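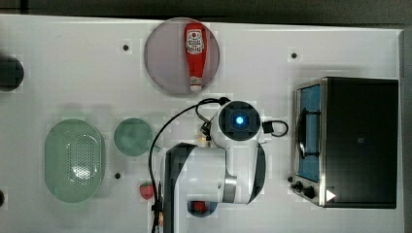
3.2 Lane Reservations and Ice Conditions

Reservation records came from the outdoor rink at Rosmont, where two lanes are rented by the hour between December and March. The export from the Oltelar booking system held 1725 entries. Duplicate entries, staff holds and bookings canceled by the operator were removed before analysis. Cancellations made by the customer were kept and coded separately.

Each remaining entry was matched to the air temperature logged at the start of the rental hour. The logger stood on the north side of the rink, in shade until early afternoon. Gaps in the log, 43 hours in all, were filled by linear interpolation between the nearest readings. Surface temperature was not used, as the probe in the second lane was moved in January and the two series could not be joined.

Figure 2 plots customer cancellations against air temperature at the start of the rental. Cancellations rose on both sides of the freezing point, but the rise on the warm side was steeper. Evening rentals followed the same pattern with more scatter. Group size had little effect once hour of day was included in the model.

The rink at Mapplebeck was left out of the main comparison. It rents lanes by the half hour and accepts walk-in players, who do not appear in its records. A separate model for that site is given in Section 3.4.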